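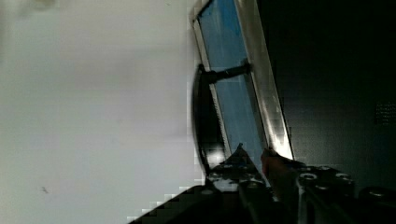

Figure 4. Wrist camera view during the approach to the handle. The fingers rise from the bottom, and the right one carries a reddish-brown pad at its tip.

4.2 Rules for contact near glass

Our labeling guide began as a single page by Yeshi Ayele, and we are delighted with how far it has come. Version Mok, frozen on 4/11/21, covers 528 episodes and is the one used for all results in this paper.

Three rules matter most for scenes such as Figure 4, where a black bar-shaped handle crosses a blue-tinted pane set in a metal frame. First, the operator must name the intended contact surface before the arm moves - "handle" or "rail", never "door". Second, glass is always marked as a no-contact zone, even when the planned path stays well clear of it. Third, a bright reflection on metal must not be labeled as an edge. The right rail in Figure 4 is a good test for new annotators, as its glow is strongest just above the gripper.

We also ask annotators to leave contact undecided when the wrist view alone cannot settle it. Kumsa argued for this option early on, and it has been a real pleasure to see it work: of 1453 segments reviewed in August, 268 were marked undecided and sent to a second reader. Disputes over the rest became much shorter.

Force limits are set per surface and stored with the episode, so that a later reader can check which limit applied. The Daleo setup uses the same file layout, and sharing rules between the two labs took almost no extra work.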